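Clollero 収録手順 第3部:玩具キッチンでの遠隔操作デモの取り方

最終更新 2021年5月3日

このページでは、Ondon の玩具キッチン環境で模倣学習用のデモを収録する手順を扱います。アームの初期設定とカメラのキャリブレーションは第1部と第2部で済んでいるものとします。収録には Utik、検査と変換には Fontes を使います。どちらも収録用 PC にインストール済みで、設定ファイルは configs/kitchen 以下にあります。

収録量の目安

キッチン環境のタスクは12種類あり、各タスクにつき80エピソードを取ります。合計960エピソードで、これに回復動作の40エピソードを加えて1,000エピソードとします。回復動作については後の節で説明します。1エピソードの上限は100ステップです。上限に達すると Utik は自動で記録を打ち切り、timeout フラグを付けます。timeout の付いたエピソードは件数に含めません。

タスクの一覧は tasks.yaml にあります。各タスクには識別子、英語の指示文、対象物、開始条件、終了条件が書かれています。指示文は学習時にそのまま言語入力として使われるため、収録中に書き換えないでください。誤字を見つけた場合もその場では直さず、収録後に Fontes の relabel で一括修正します。

準備

1. 非常停止ボタンを操作者の手の届く位置に置きます。
2. アームの電源を入れ、ホーム姿勢に戻します。
3. utik check を実行し、全カメラのフレームレートと時刻同期のずれを確認します。drift の欄に warn が出たらドライバを再起動します。
4. グリッパーを全開と全閉で二度ずつ動かし、開度の読み値が 0 と 1 の近くに収まることを見ます。
5. ケーブルが手首の回転を妨げないか、可動域の両端まで手首を回して確かめます。

手順4を省くと、開度のオフセットがずれたまま一日分が記録されることがあります。3月に取ったデータのうち二日分はこれが理由で除外しました。後処理で補正を試みましたが、指が物に触れて止まった値とオフセットのずれを分離できませんでした。

物の配置

配置は「対象物」「受け」「背景物」の三つに分けて考えます。対象物はタスクで動かす物、受けはボウルや鍋など移動先になる物、背景物はタスクと関係のない物です。背景物を全部片付けた状態で取ると、方策は対象物を色だけで見分けるようになり、似た色の物を一つ足しただけで失敗します。コンロの周りには野菜などを密に置き、手前のカウンターは物の間隔を広めに取ってください。

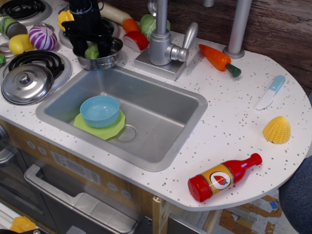 図1 コンロ側の配置とグリッパー。奥の鍋に緑色の野菜、シンクに水色のボウル。

配置を変える頻度は次のとおりです。

対象物の位置と向き:毎エピソード
受けの位置:5エピソードごと
背景物の配置:10エピソードごと
背景物の入れ替え:タスクの切り替え時

対象物の向きは意識して散らします。人が手で置くと、長い物はカウンターの縁と平行か、取っ手を自分に向けた形に偏ります。utik place を使うと、カウンター領域内の位置と角度が乱数で画面に表示されるので、それに合わせて置いてください。数ミリのずれは問題になりません。表示された位置がほかの物と重なる場合は r キーで引き直します。

鍋のふたは、ふたを扱うタスク以外では背景物として扱います。金属面は照明の映り込みで見え方が変わるため、シンクとふたの反射が強いときは照明の向きを調整します。ただし反射を完全に消す必要はありません。評価環境にも同じ程度の反射があります。

記録の開始と操作

Utik を起動し、タスクの識別子を指定します。

utik record --env kitchen --task carrot_to_sink --operator op2

operator には氏名を入れず、割り当てられた番号を使います。起動後は待機状態になり、コントローラーの側面ボタンを握っている間だけアームが追従します。記録の開始と終了は上面のボタンです。側面ボタンを放しても記録は止まらないので注意してください。

開始姿勢は固定しません。Utik は待機中に、作業領域の上方から選んだ開始姿勢へアームを移動させます。そこから対象物へ向かう軌道も記録の一部です。開始姿勢がいつも同じだと、方策は画像を見ずに最初の数ステップの動きを覚えてしまいます。シンクの真上やコンロの上など、対象物から離れた位置から始まるエピソードも必ず含めます。
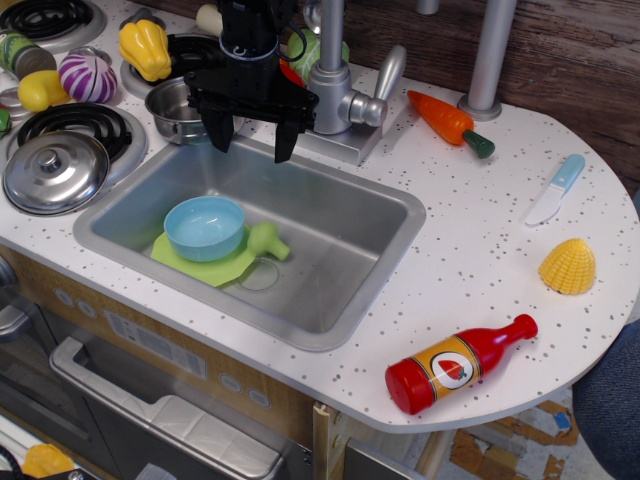
開始姿勢に着いたら、動かし始める前に一呼吸置き、記録ボタンを押してからすぐに動作に入ります。ボタンを押した後に静止している時間が長いと、行動がほぼゼロのステップが先頭に並びます。この種のステップが多いデータで学習した方策は、開始位置から動かなくなります。Fontes には先頭の静止区間を切り詰める機能がありますが、閾値の付近で切り残しが出るので、頼りすぎないでください。

操作中の注意点を挙げます。

・移動と把持を分けすぎないこと。対象物の真上で完全に止まってから下ろす動きは、ステップ数を無駄に使います。
・下降は減速しながら行うこと。指先がカウンターに当たると力の上限で追従が切れ、エピソードは無効になります。
・把持の指令は指が対象物を挟む高さに達してから出すこと。下降中に閉じ始めると、玩具の表面で滑って倒すことがあります。
・搬送中はシンクの縁と蛇口を避け、十分な高さを取ること。蛇口の周りは操作者の視点から奥行きがつかみにくいので、手首カメラの映像も併用します。
・放した後は上方へ退避し、そこで記録を終えること。放した瞬間に終了すると、終了条件を満たしたかどうかを画像で判定できません。

細長い物の把持

にんじんやナイフのような細長い物では、指の開閉方向を物の短軸に合わせます。長軸方向に挟もうとすると開口幅が足りません。手首の回転は降下前に大まかに済ませ、残りを降下中に合わせます。重心から外れた位置をつかむと持ち上げたときに傾き、ボウルに入れる際に縁に引っかかります。
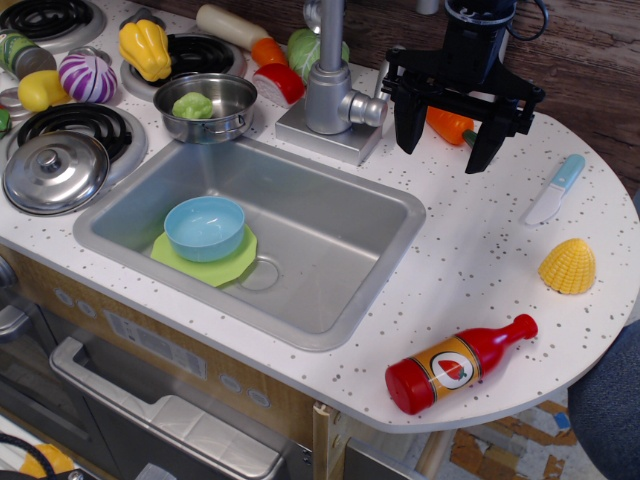

図2 にんじんの上に位置するグリッパー。二本の指は開いている。

横倒しのボトルは首が細く胴が太いため、どこをつかむかで必要な開度が変わります。胴をつかむ例と首をつかむ例を混ぜてかまいませんが、同じ配置で両方を取るのは避けてください。よく似た画像に対して行動が二つに割れると、平均を出力するタイプの方策では中間の位置に下りてしまい、どちらもつかめません。操作者の間で決めた規則は、tasks.yaml の grasp_note に一行で残します。現行の規則は、首が奥を向いているときは胴、手前を向いているときは首です。

半割りのとうもろこしは側面を挟みます。粒の凹凸で指のかかりが浅くなることがあり、持ち上げて少し待っても落ちなければ搬送に移ります。

失敗したエピソードの扱い

終了後、Utik は s(成功)、f(失敗)、d(破棄)の入力を待ちます。区分は次のように決めます。

成功:終了条件を満たし、無関係な物を大きく動かしていない。
失敗:操作は最後まで行ったが、終了条件を満たさない。
破棄:通信切れ、誤操作、人の手の映り込み、配置の誤り。

一度つかみ損ねてからやり直し、最終的に終了条件を満たしたものは成功とします。ただし、やり直しは一回までです。二回以上になると動作が長くなり、探るような細かい往復が増えるので、失敗として残します。失敗データは模倣学習には使いませんが、成功判定器の学習に使うため削除しないでください。

回復動作の40エピソードは別枠です。対象物の横にずれた位置、指が閉じた状態、対象物を押して傾けた状態などから記録を始め、正しい把持に戻すまでを取ります。ずれた状態を作る操作は記録に含めません。含めると、方策がずれる動作そのものを学習します。指定は次のとおりです。

utik record --env kitchen --task carrot_to_sink --operator op2 --mode recovery

検査と変換

その日の収録が終わったら、PC を落とす前に検査をかけます。

fontes inspect --date today
fontes report --by task

inspect は欠落フレーム、時刻の逆行、行動値の飽和、開度の異常を調べます。エラーの出たエピソードは quarantine に移され、件数から外れます。warn のものは再生して判断してください。行動値の飽和が数ステップ続く程度なら残して問題ありません。操作が速すぎるときに出る警告で、同じ操作者に集中している場合は Utik の速度倍率を下げます。

report では、タスクごとの件数に加えて、対象物の初期位置の分布図が出ます。カウンターの手前側に点が集まっているときは、次回の収録で utik place の範囲を奥側に絞って補います。シンクの左右で件数が偏る場合も同様です。

問題がなければ変換を行います。

fontes convert --env kitchen --out clollero/kitchen --val-split by-layout

検証用の分割は必ず by-layout にします。エピソード単位で無作為に分けると、背景物の配置が同じエピソードが学習側と検証側の両方に入り、検証損失が実機の成績より良く見えます。以前の既定値は random でしたが、設定ファイルが古いままの PC があるため、コマンドで明示してください。

変換後のファイルは共有ストレージに同期されます。生データは変換結果を学習ジョブで一度読み込めるまで消さないこと。カメラの並び順が設定と食い違っていた場合、生データからでないと復元できません。

よくあるエラー

E-sync: カメラのいずれかが遅れています。USB ハブを介さず、直接つなぎ直してください。
E-force: 接触力が上限を超えています。アームを手動で上げてから utik reset を実行します。
E-label: タスクの識別子が tasks.yaml にありません。綴りの誤りがほとんどです。
E-layout: 配置番号が更新されていません。背景物を動かした後に n キーを押し忘れると、変換時に出ます。該当区間の番号は fontes relabel --layout で振り直せます。

学習ジョブの投入方法は第4部を参照してください。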